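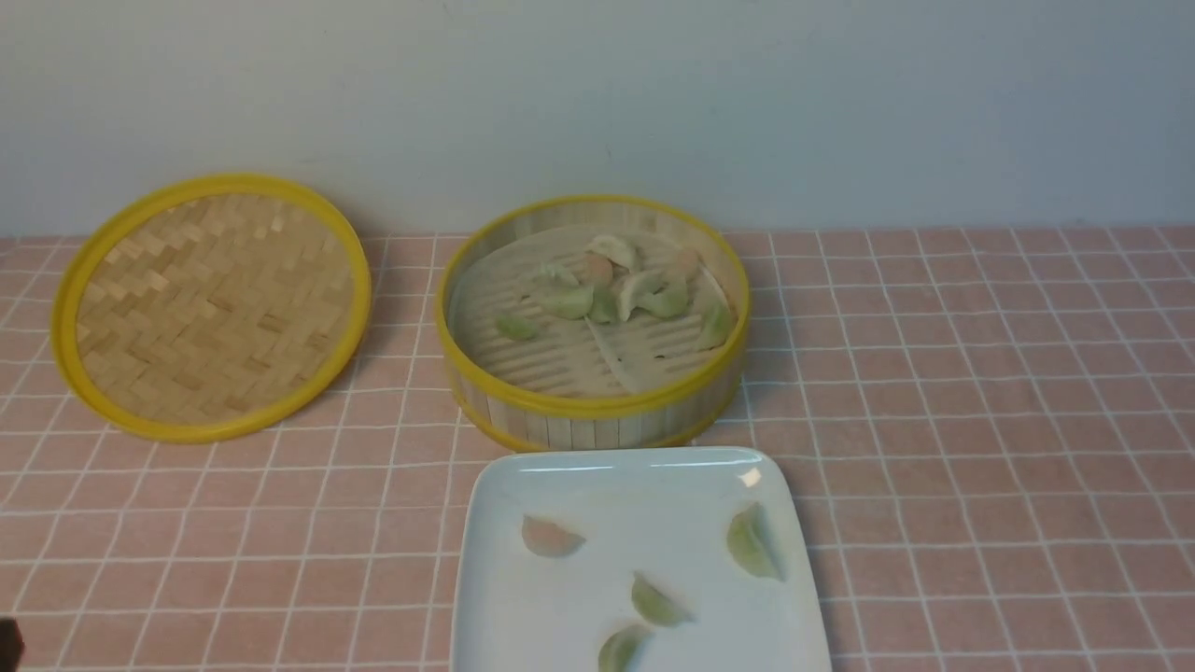 Bamboo steamer and its lid on the pink cloth.

August 22, 2021

So I've gone and done it, I've moved my whole food shop to the market at Trundale! I'd been driving out to the big Brodow on the ring road for years, moaning about it every single time, and then the car failed its MOT and I had to find something closer.

The 176 bus stops right outside the market hall and takes 10 minutes from mine. I went in for spring onions and came out with two bags of greens, a lump of ginger the size of my hand and some dumpling wrappers from Barrera, the little deli by the back door (they do a lovely olive bread too, but get there early).

Prices are a mixed bag. Veg is much cheaper, cheese is dearer, and I still can't find decent teabags. I do miss being able to park, and carrying potatoes home on a bus in August is no joke.

But I'm cooking more, and I've stopped buying those sad bags of salad that go slimy in the drawer. Next week I want to try the fish stall, if I can work out what half of it is. Any tips for mackerel, pop them in the comments!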